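Tiempo de lectura: 2 min

Taller de juego y geometría – Apuntes de la sesión 3: sólidos de colores sobre tablero

¡Hoy entramos por fin en los prismas! En la sesión anterior nos quedamos en el cubo y el cilindro, que casi todo el mundo reconoce sin pensar, y ahora toca lo divertido: bases de ocho lados, bases triangulares y hasta una base en forma de estrella.

Repaso rápido de la definición. Un prisma tiene dos bases iguales y paralelas, unidas por caras laterales que son paralelogramos (rectángulos, si el prisma es recto). El nombre sale de la base: triangular, octogonal, etc. El cubo también es un prisma, y esto a los alumnos les encanta descubrirlo solos, así que no se lo digáis demasiado pronto. El cilindro se queda fuera porque su base es un círculo – pero lo ponemos siempre en la mesa, para que haya con qué comparar.

Sobre el tablero: a mí me gusta la madera clara y con la veta a la vista, porque los rojos, azules, verdes y amarillos destacan muchísimo. El de Plevwood nos va muy bien. Si usáis otro, que sea grande y liso, con sitio de sobra para girar las piezas.
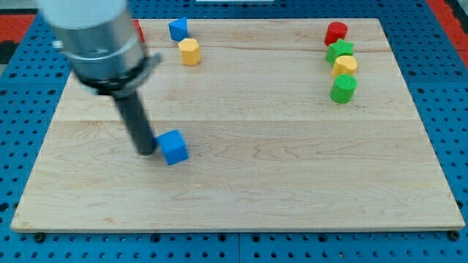

La primera actividad es de posición y giro. Se coloca un cubo con los lados paralelos a los bordes del tablero y se empuja desde un punto que no sea el centro de la cara. ¿Avanza recto? ¿Gira? Que lo prueben 2 veces, cambiando el punto de apoyo, y que dibujen la base antes y después. Salen dibujos preciosos, y de paso aparece la palabra «rotación» sin haberla escrito en la pizarra.

La segunda es de clasificación. Se reparten prismas y cilindros mezclados y cada grupo elige un criterio: color, número de caras, si rueda o no rueda. La estrella provoca siempre la mejor discusión del día (¿cuántas caras laterales tiene una estrella de cinco puntas? Diez, contadlas con el dedo).

Para el 22 de junio: traed dibujado el desarrollo plano de un prisma octogonal, en cartulina y con pestañas. En septiembre seguimos con pirámides.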